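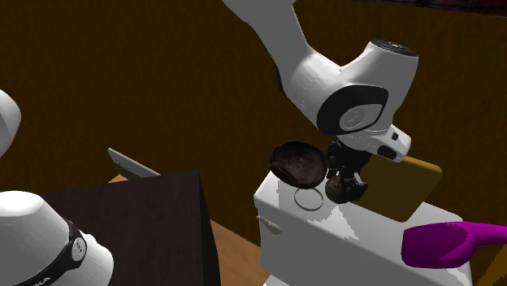
How I work up a spot illustration from a messy thumbnail

I get asked about this a lot, so let me walk you through how I do it. I'll use a little drawing I made for Soliman, a food newsletter, as my guinea pig. The article was on eating lunch alone – 1,194 words, and they wanted one small picture to sit beside the second paragraph.

Step 1. Read the piece twice
First time through, I keep my hands off the pencil. Second time, I scribble down any word that makes me see something. For this one I had "crumbs," "window" and "elbow," and elbow won!

Step 2. Fill a page with thumbnails
Mine are the size of a postage stamp. I did 13 for this job and most were terrible (one was a sandwich wearing a scarf, don't ask). Draw them fast and don't erase.

Step 3. Send three
Pick your best three and redraw them just cleanly enough for an art director to read. If you hate one, leave it out, or I promise that's the one they'll choose.

Step 4. Ink it bigger than it'll print
I work at twice the final size on Hilia paper, the smooth kind, with a brush pen. Let the line wobble a bit.

Step 5. Scan and add color
I scan, drop the blacks onto their own layer and set it to 100 percent opacity. Then I pick two colors and stop. My Soliman piece was mustard and a dusty blue – I tried adding pink and took it right back out.

Step 6. Shrink it
Look at it at the real printed size before you send anything. If the elbow turns into a blob, go back to step 4 and open up some white space around it.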